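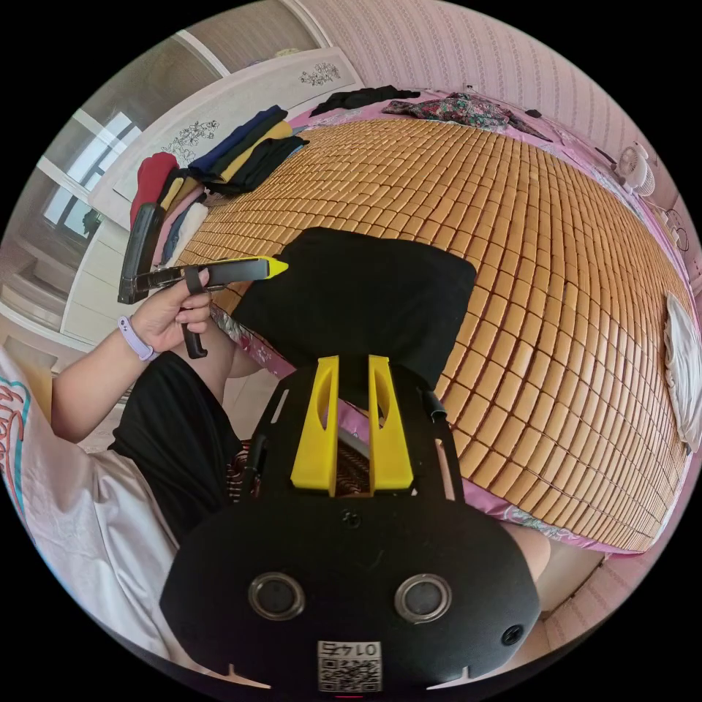 December 14, 2022

I've been promising to write up the Varnow open day for ages, and as I'm stuck indoors waiting for a parcel, you're getting it now, at length, with a cup of tea going cold next to me.

So, Varnow. They're a small outfit on the Rulau side of town, up above the tile shop, and they're trying to get robots to do housework. I'd pictured big metal arms behind glass. What they mostly talked about was folding, and the way they go about it is to have people do the chores themselves, in ordinary bedrooms and kitchens, holding a gripper in each hand. You squeeze a trigger and the fingers close. All the recordings go off to be used for teaching the real robot later on.

I signed up for the 3 o'clock slot, which had 20 places, and I think every one was taken. We had a short talk first (too many graphs for me, but the biscuits were good) and then the bit I'd come for, which was having a go.

Reader, I was dreadful! The grippers have these tall yellow fingers shaped like little fins, with an oval hole through each one, and you'd think that picking up a square of black cloth with them would be easy. My brain kept wanting to use a thumb. I'd get one corner beautifully, lift it, feel very pleased with myself, and then the other hand would come in too low and shove the whole thing sideways. It took me 9 tries to get a fold I'd have let anybody see, and even that one looked like a samosa.

The weight surprised me too. You don't notice it to begin with, and then your wrists start to grumble — I had to put mine down and shake my hands out, and the teenager next to me gave me a very kind look.

Afterwards they let us watch the robot itself, which they call Fonseca. It was slow. Properly slow, like watching someone fold a towel while on the phone to the bank. It managed a flannel, dropped a sock, went back for the sock, and got a round of applause. One of the team told me they'd collected 188 recordings of a single kind of fold and wanted plenty more, and having done my nine I have a lot of sympathy for whoever did those.

I did ask whether it could do a fitted sheet. Laughter all round, and no answer.

If you fancy it, there's another one planned for the spring, this time run jointly with Sornutico, the people with the repair café. Booking is through the Varnow website and it's free, though the stairs are steep and there's no lift. Park behind the tile shop, the road out front is permit only — I found that out the expensive way.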